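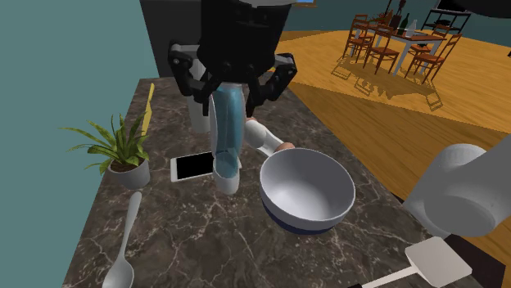
Gripper keeps tipping the bottle in sim - change the gripper or the controller?

Posted by Vasylyna Yurchenko

I'm comparing two grippers in a simulated kitchen before we order one. Both go on the same arm, with the same wrist camera and the same task: pick up the blue bottle from the counter and set it back down upright. The counter is crowded on purpose, with a bowl on one side and a plant and a phone on the other.

The first gripper is the Vunari two-finger with the jointed links. The second is the Poulain parallel jaw, where the fingers slide straight in. I ran 40 trials with each. The Vunari drops or tips the bottle far more often, usually as the fingers close. The fingertips swing in on an arc and one side seems to touch first. The Poulain closes cleanly but its body is wide and it keeps hitting the bowl.

Position control on both, physics step is 2 ms, friction left at the default. Is this a real difference between the grippers or is it my setup? I'd like to settle it before the February order.

Dwayne Kasprzak

Probably both. With a linkage gripper the fingertips move up or down as they close, so the grasp height you command is not where the pads end up. Measure the tip height fully open and then at the bottle's width, and put the difference into your approach pose as an offset. I had to do this on our Fukovik arm and most of the tipping went away.

Then check these before you compare again:

Are both fingers driven, or is one driven and the other a mimic joint? If the mimic constraint is soft, one finger lags under load and pushes the bottle over.

What shape is the collision mesh on the fingers? A convex hull over an angled link fills in the hollow part and makes contact where there shouldn't be any.

Switch to force control for the last part of the close, or at least cap the effort. Position control will keep pushing at a bottle that is already leaning.

Also, 40 trials is fine for finding a bug but thin for picking hardware. Once it's fixed, run 1,000 with the bottle position randomized and use the same seeds for both grippers. For the bowl problem, try rotating the wrist before you blame the Poulain.

flollmont_lab

just use suction

gripfan149

Second the mimic joint. Mine was off by default after the import and I lost a week to it. Also look at the mass of the bottle. Ours came in with almost none, and everything knocked it over.

Vasylyna Yurchenko

Mimic joint was soft. Stiffened it and added the height offset, and the Vunari is now close to the Poulain. Collision mesh is next, then the long run.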